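Notebook – Tornham apartment, jewelry pickup task
January, second entry. Started 9:40.

Carried over from last time: the Vamov team wants the sorting task in hand-held form before anything goes on the arms. Plan is two grippers, one operator, small items from an open surface into the compartment box. Target for the whole set is 200 demonstrations. Kuhlmann scripts are unchanged except that the settle time at the start is now 2 seconds, up from one.

Checked before the first take:
Finger travel on both units, full open to full close. Left one has slight play at the closed end. Logged, not corrected.
Clock offset between the two units. Within limits.
Free space on the recorder. Enough for the morning.

Episode definition, so we all cut the same way. Start with both grippers open and clear of every item. End when both are open and clear again and the last item is in the box. A drop is kept if the operator recovers it with the gripper. A drop recovered by hand is discarded.

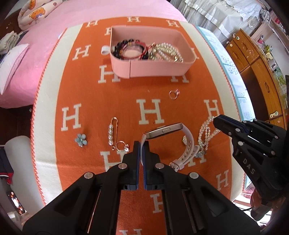 Approach height is still the parameter I would like to standardize. If the operator comes in low from the start, the fingers sweep the cloth and the model will learn the sweep. If they come in high, the last part of the descent is done too fast and the timing varies a lot between takes. For thicker items such as the watch, coming in beside the case with the fingers already open leaves room to correct before closing. The single rings are harder, with very little height to close on, and the soft bedding under them gives way when pushed. I would set a pause just above the item and a slow straight descent from there. To be written into the operator sheet.

Order of items: free for the first 50 episodes, then fixed. With free order the operator will tend to take the easy ones first and the long necklace last, and the policy then ties the necklace to a nearly clear surface. Fixed order should rotate so that each item comes up early in some episodes. Himidow did the same for their cutlery set and kept the rotation table in the session folder. Copy the format.

Necklaces. Two options on paper:
a) single grasp at one point, lift, let the rest trail, lower into the box.
b) two grasps, one per gripper, lift together.
Option b is closer to what the arms can repeat, but it needs both hands moving at the same speed, and the cable on the right unit must not pull on the wrist. Route the cable behind the operator's elbow and leave slack.

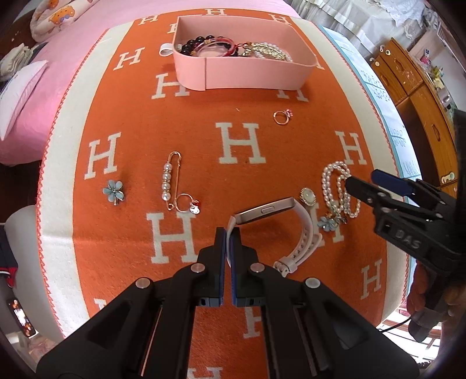
Option a has the advantage that the left gripper stays free and can steady the box. Against it, a trailing strand can drag other items along the cloth, and then the start positions of the remaining pieces no longer match the rotation table. I lean toward b for the long strands and a for anything that can be lifted clear in one go. Both should be labeled separately in the metadata, otherwise we cannot split them later.

Grip width. The recorder stores width as a raw count, and small items sit close to the closed end of the range, where the play in the left unit matters most. A ring and an empty grasp may be hard to tell apart from width alone. Do not use width as the success label for rings. Label by hand at review.

Storage: some 3000 frames per episode at the current rate, more for the necklace takes. Trim the settle time at export, not on the recorder.

Open points
– play in left unit: ask Vamov for a replacement pivot set
– operator sheet: pause height, straight descent, cable routing
– metadata field for one-hand and two-hand grasps
– rotation table, Himidow format
– decide if the box position moves between episodes or only between sessions

Next entry after the first review pass.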